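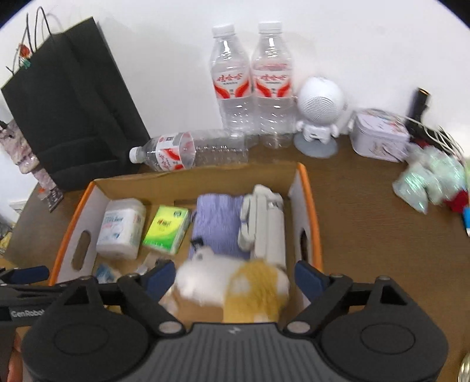

Hand-held gripper over the box, plush between the fingers.

December, 4:40 pm. Pads on the GenRobot hand-held vs the Memeck set. Plush first, then towel, then the tissue pack. 19 tries with the blue pads, 2 drops, both on the towel (grabbed too near the fold). Memeck pads slip more on plastic wrap, havent counted yet. Vivek says close slower. Tried it, cant tell. Left pivot feels a bit stiff, ask Xuelian for the small driver. Bottles tomorow.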